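Short thread on the Bosorness hot-mic business, mostly the technical side, as the coverage has muddled it.

The facts: the Rerville Radio breakfast show went to an ad break. The presenter's fader was down in the studio. His microphone was still feeding the web stream. Listeners got three minutes of his views on the station's owners.

FM listeners heard adverts. Only the stream carried it, with 1,769 connected at the time according to the station's own statement.

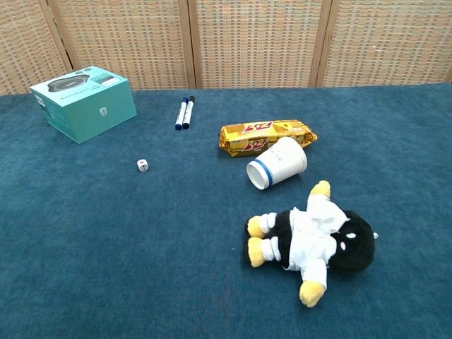 Page 3 of 8

The stream encoder took its signal from a separate bus, ahead of the presenter's fader. Pulling the fader down did nothing to it. It's a common wiring choice in small stations and a poor one.

Derkska Media, who own Rerville, first called it "a malicious edit". They dropped that on June 11, 2026, after the full stream recording was posted. The waveform is continuous from the last link to the first advert.

The apology came the same evening. It says he "believed the microphone was closed". I accept that. It doesn't deal with what he said about the newsroom cuts, and the papers have mostly skipped that part too.

The Ofori Courier ran nearly 100 words on the cuts and a full page on the swearing.

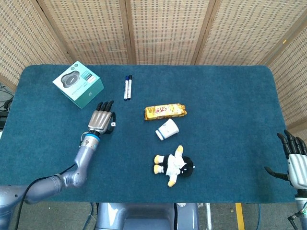
On the light: a red studio lamp normally follows the fader, so it would have gone out when he closed it. It tells you the state of one switch. It says nothing about the stream.

The fix is to feed the encoder from the programme output, after the fader, and put a silence detector on it. An afternoon's work if the patch bay is labelled.

He is off air until September. The station says an "internal review" is under way — no terms published, and no word on whether the engineer's earlier fault reports will be included.

I've asked Derkska for those reports. Will add the reply to this thread if one comes.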